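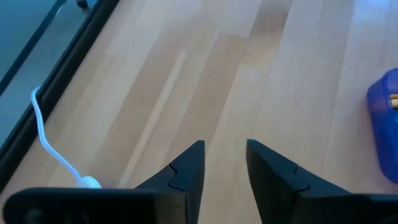 Notes for the Drokwood floor unit: one arm on a low cart, one two-finger gripper, one wrist camera. They cover setup, the daily check and the repairs we've had to make so far. Last edited 12 July 2020 by Jinfeng Cheng.

If you only need to start the unit, read **Startup** and **Camera check** and skip the rest.

## What is in this folder

- `startup.md`: the long version of the startup list, with login details
- `camera/`: reference stills and the settings file
- `gripper/`: fingertip drawings and the torque sheet from Wendeo
- `log.txt`: one line per fault, newest at the top
- `old/`: notes from the previous arm. Don't use the offsets in here.

## Startup

1. Lock both cart brakes and push the cart sideways by hand. It shouldn't roll.
2. Check that the stop button is out and within reach of where you'll be sitting.
3. Turn on the controller first, then the arm.
4. Wait for the gripper to report ready. It takes around 40 seconds.
5. Run `home_slow`. Keep your hand on the stop button until it finishes.
6. Open and close the gripper 4 times with nothing between the fingers.

If the gripper doesn't report ready, power down the arm only and repeat from step 3. Don't unplug the gripper cable while the arm has power. Rafail Gkikas replaced one connector after that and we have no more spares.

## Camera check

The wrist camera looks out past the fingers toward the floor. With the gripper open, both fingers should come up from the bottom of the picture, one tip left of center and the other right of center, with floor showing between them. The step in the seam partway down each finger should be visible on both sides at a similar height. If one step is clearly higher than the other, the bracket has turned.

To straighten the bracket:

- Stop the arm and leave the gripper open.
- Loosen the two bracket screws half a turn. Don't take them out.
- Turn the camera until the steps line up again.
- Tighten the screws a little at a time, going back and forth between them.
- Save a new still to `camera/` with your initials in the file name.

Bright floor is a known problem. Pale boards can wash out to nearly white where the light hits them, and auto exposure makes it worse by reacting to the black fingers. We run fixed exposure. Christos Theodorakopoulos set the current value with the ceiling lights on and the blinds down. Please write any change into the settings file, including the old value.

## Floor area

The arm reaches lower than people expect. Before a run:

- Pick up loose cables. Thin white ones are easy to miss on light wood, both for us and for the detector.
- Move glass and anything with a glossy face out of reach of the fingers. Reflections also upset the depth estimate.
- Look along the edges of the camera view as well as the middle. Something half out of view on the right may be well inside the sweep of the arm.
- Don't mark positions with tape. It leaves residue on the boards.

## Fingertips

The fingertips are separate pieces that fit into the lower part of the finger. They're matte black and should stay that way. Makis Tsolakis tried a glossy set from Tendlow and the highlights moved around enough to break the grasp check, so those went back.

To change a pair:

1. Open the gripper fully and stop the arm.
2. Remove the screw on the back of each finger.
3. Pull the tip straight out. If it sticks, warm it with your hand. No pliers.
4. Wipe the joint with a dry cloth.
5. Fit the new tip and check that there's no gap along the seam.
6. Close the gripper slowly and look at the tips from the side. They should meet flat.

Change both tips together, even when only one is worn. The last pair went on at cycle 2810 and the one before that didn't get logged.

## Known faults

| Fault | What to do |
|---|---|
| Gripper stops short when closing | Clean the joint, then run the open and close test again |
| Camera drops out when the wrist turns | Reseat the plug and check the strain relief |
| Arm stops with a joint 3 warning | Let it rest for 8 minutes, then home again |
| Picture shifted sideways after transport | Straighten the bracket as above |

The joint 3 warning is still open. Fotis Psarras has sent the log to Dimitriou and they've asked for a second one taken at low speed.

## To do

- Order gripper connectors
- Add a cable clip between the wrist and the camera
- Redo the torque sheet for the new screws
- Full service in September, date to be agreed with Dimitriou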